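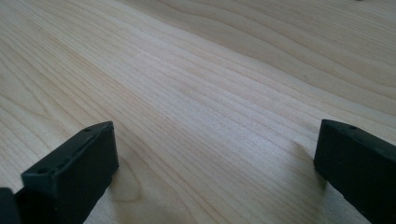

Issue 80, page 2

Worktable checklist, Grundine common workshop
Fraser building, ground floor. November round.

I do this walk with a clipboard and a cup of tea, so some of the comments wander. Tick marks are mine, and so are the opinions.

1. Tabletop surface, long table
Scratches: none I could see.
Stains: none.
Result: OK
Comment: Very pleased with this one! It's the pale top with the lovely fine grain, and it has stayed as smooth as anyone could ask for. There's a small darker swirl in the wood that gets reported to me as a burn mark every few months. It's the grain. Please stop scrubbing it - you'll take the finish off long before you shift the swirl.

2. Finish
Result: OK, recheck next round
Comment: The sheen is somewhere between matte and satin and I'd like to keep it that way. The far left looks washed out when the light is strong, nearly white in spots, so I ran my palm over it to be sure (smooth all the way). No wax and no spray polish on this table, please. A damp cloth, then a dry one.

3. Edges and corners
Splinters: none found.
Lifting: none found.
Result: OK
Comment: I went around with an old nylon stocking over my hand, which catches on anything rough. It caught once, on my own watch.

4. Legs and frame bolts
Result: FIXED
Comment: One bolt at the window end had worked a little loose and the table had a wobble if you leaned on it. Tightened, leaned on it again, no wobble. The key for these lives in the red tin marked Jurnura, and I would love it to still be there next time.

5. Load label
Result: ACTION NEEDED
Comment: The label under the top says up to 700 pounds, spread evenly, but it's peeling and I had to lie on the floor to read it. I've asked for a new one to go on the side rail where a person can see it standing up.

6. Floor under and around the table
Trip hazards: one.
Result: FIXED
Comment: The rubber mat had curled at one corner. I've swapped it end for end so the curl is against the wall. That's good enough for now, but it does need replacing, and I've put a mat on the Vuralden order.

7. Power strip
Result: OK
Comment: Switch works, cord has no nicks, plug sits firmly. Still no daisy-chaining - I found a second strip plugged into this one last spring and I haven't forgotten.

8. Lighting
Result: OK, with a grumble
Comment: Bright enough for close work, though there's some glare if you sit facing the window. Pull the blind halfway.

Carried over to next round: items 2, 5 and 6. If you spot a real scratch before then, write it on the sheet by the door with the time, and leave the sandpaper in the drawer.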